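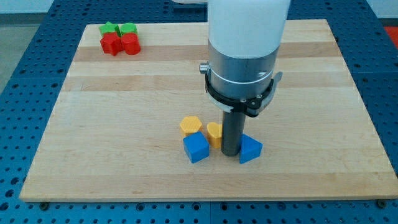
Coloured blocks on one of our maple-coloured boards.

About Clitent

Clitent makes wooden boards and the small coloured blocks that go on them. We sell to schools, nurseries, day centres and anyone else who needs a flat surface and something to sort on it. We have one workshop, in Darnell, and one catalogue, which is shorter than it used to be.

We should say early on that we are suspicious of most of what gets written about blocks. Pick up any catalogue in our trade and you will read that a hexagon builds confidence, or that a yellow one encourages calm. We have never seen anything that persuaded us of either. A child who likes pushing shapes about will push shapes about. Some will get better at it, some will wander off, and we don't think a leaflet from the maker has much say in the matter.

What we do know about is wood, and whether a thing is still fit to use after a few terms of being dropped.

The boards

Our boards are built up from strips glued side by side, in the manner of a butcher's block. The strips vary in shade and we leave them that way. Customers sometimes ask for a board that is one even colour all over. We can stain one, but the stain wears off first in the middle, where all the work happens, and then you have a patchy board that cost you more. The standard board comes out of the workshop at 800 mm long. We tried a folding version under the name Noteck and stopped making it after 8 months. The hinge pinched, and a board with a ridge across it is a poor board.

Wipe them with a damp cloth. Do not put them in a sink. Every year somebody puts one in a sink.

The blocks

The Temba set is the one most people order. It has 6 shapes in it, hexagons included, and replacements can be bought singly, so losing one down a radiator doesn't mean buying the lot again. We don't number the shapes or grade them by age. The age bands on the boxes of similar products look like guesswork to us – a bored ten-year-old and a keen four-year-old can get the same half hour out of the same block.

We are asked fairly often whether the colours follow a system. They don't. They were chosen because they are easy to tell apart on pale wood.

How we work

Every board is checked flat before it is packed. If yours rocks on a table, try another table first, then write to us. Boards do move a little in a heated room over the winter, and December is when most of the complaints arrive. We will plane or replace a board that has gone badly out. We won't replace one that has been used as a sledge.

We don't run training days and we have no scheme, badge or method to sign up to. Firms that sell you the blocks and then sell you the course on how to use the blocks make us uneasy. Tip them out and see what happens.

Orders and visits

The catalogue code for the standard board is 2937. Schools can order on account. The workshop is open to callers in the mornings, though please ring ahead if you want to see boards being glued up, as it isn't done every day and there is little to look at otherwise.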